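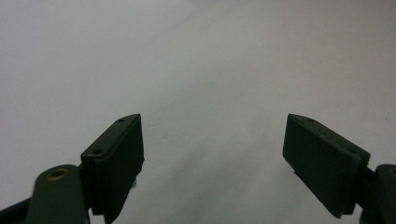
Gripper width from the wrist camera: result with 724 demos, please criticize

dernia_lab
Hello all. I want to share one result from our handheld gripper project and ask if the method is sound. We do not have an encoder in the fingers. We estimate the opening only from the wrist camera, using the pad tips and the brass bushings as landmarks. For calibration we hold the gripper open over a plain white surface, then close it slowly and open it again.

We trained the same policy two times on 724 demonstrations: one with the estimated width as input, one with images only. On 182 test grasps the version with width dropped fewer parts, mostly the thin ones. With large parts I see no difference.

canel77
Nice, but a white background is the easy case. Dark green pads on white, any threshold will find them. What happens over a dark table?

dernia_lab
It is worse, I agree. The tips are still found, but the bushings are sometimes lost near the image border, especially the right one. Then we use only the tips — and the estimate becomes noisy.

breninstead
I would not use the bushings at all. On our unit they go out of view when the fingers move. We put a small printed tag on each finger and the problem was gone in one afternoon.

tedesco_m
Disagree with the tags. Ours got dirty after 1,000 cycles and detection failed without any warning. I prefer landmarks which are part of the mechanism.

breninstead
So clean them? We are at 3,000 cycles with the same tags.

canel77
Back to the result. Did you use one seed or several? With 182 grasps I would not believe a small difference.

dernia_lab
One seed only. This is the weak point, I know it. We will repeat with more seeds in February, and I will also try the dark table with tags on one finger and no tag on the other.

tedesco_m
Please keep the part list the same when you repeat it. And post the failures too.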